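Gastbridge Shared Workroom
Minutes of the room users' meeting
Held 2023-08-08 in the main room

Chair: Tudur Howells
Minutes: Hefin Pumphrey
Also present: users from Stasico and Keltus. Apologies received from Sethi.

1. Minutes of the May meeting
Read and approved with one correction. The cost of the second set of table legs was $100 and was entered under the wrong heading.

2. Tables, seating and the padded area
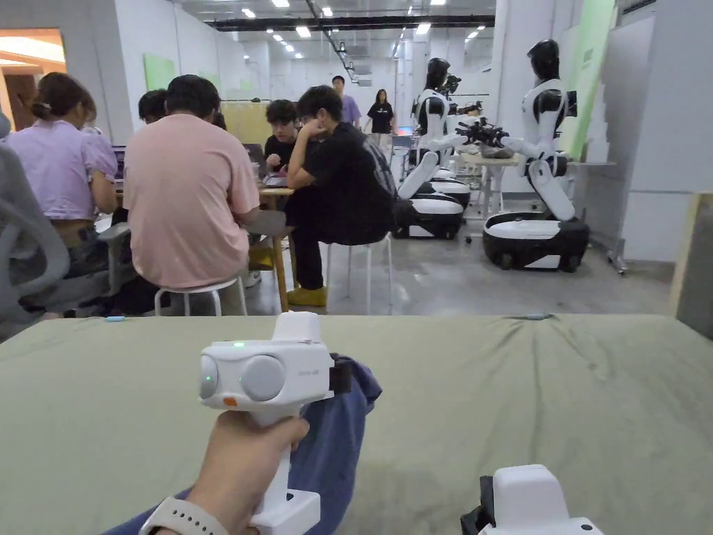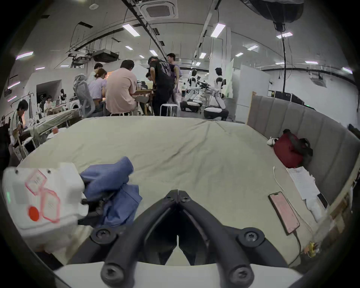 Tudur reported that people like the open layout and want to keep it. The complaint he hears most is about seating. The white stools are fine for a short job but hard on the back over a full morning, and the mesh chairs go early. Keltus asked whether the stools could be swapped out. Tudur said the furniture line has $1,023 left for the year and he would not spend all of it on chairs. Agreed to price 6 chairs with backs and bring the quote to the next meeting. The stools stay for now.

Stasico asked for the wooden tables to be kept for work and for bags to go somewhere else. There was general agreement but no agreement on where. Hefin suggested hooks along the partition wall. Tudur will ask the building office whether the partitions can take the weight. Until then bags go under the table of the person who brought them.

3. Clothes, papers and phones left on the mattress
Hefin said the mattress with the gray headboard has turned into a place to put things down. Jackets, papers, backpacks and phones on charge all end up there, and whoever needs the surface next has to move them. A Keltus user said there are too few outlets near the tables and people will keep charging phones wherever the cable reaches. This was accepted. One power strip to be bought for the wooden tables, and one for the mattress side.

Agreed:
Clear the mattress at the end of your booking.
Fold cloths and covers and put them back on the shelf.
Papers left overnight go in the tray by the door. The tray is emptied at the end of each month.

Stasico asked that the olive cloth be left on its table between bookings, as it takes a while to lay flat. No objection.

4. Lights and air conditioning
The lights are being left on in the evening. The last person out is to turn them off, including at the far end. Two users find the air conditioning too cold and one finds it too warm. Setting left as it is.

5. Cleaning
The quote for cleaning the floor and wiping down the white stools came in at $200 a visit. Approved for one visit. Hefin to book it and let all users know so the floor can be cleared the evening before.

6. Any other business
Sethi sent a note asking for an extra morning slot. Held over until they can attend.

Actions
Tudur: chair quote, building office about hooks.
Hefin: power strips, cleaning visit, label for the paper tray.

Next meeting to be set by email.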